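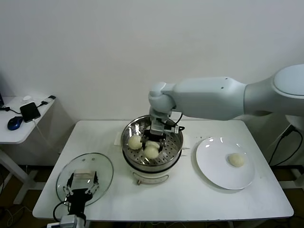 2.3 Budgeting for a two-arm Drandance cell

Read this before you sign anything. The arms are the part of the bill everyone remembers to ask for.

1. Measure the table. Leave at least 60 cm clear beside each arm base. A kitchen worktop with a wobble will still wobble afterwards, at greater expense.

2. List every item the arms will handle, lids and plates included. Steamed buns need a softer grip setting than bolts do, and your lunch will tell you if you forget.

3. Price the grippers separately. Each costs 543 euros, and two arms need two.

4. Add the cable and mounting kit (1,093 euros). The Javach kit fits all current bases; the older Lidano kit does not, however hard you push.

5. Allow 4 spare sets of finger pads for the first year.

Note: Orders through Kongkaew ship without mains leads. Put them on the same order or enjoy a very quiet robot.

Caution: Steam shortens the life of gripper seals and is not covered by the warranty. Budget for covers if the cell will work over a steamer.

Delivery dates are in section 2.4.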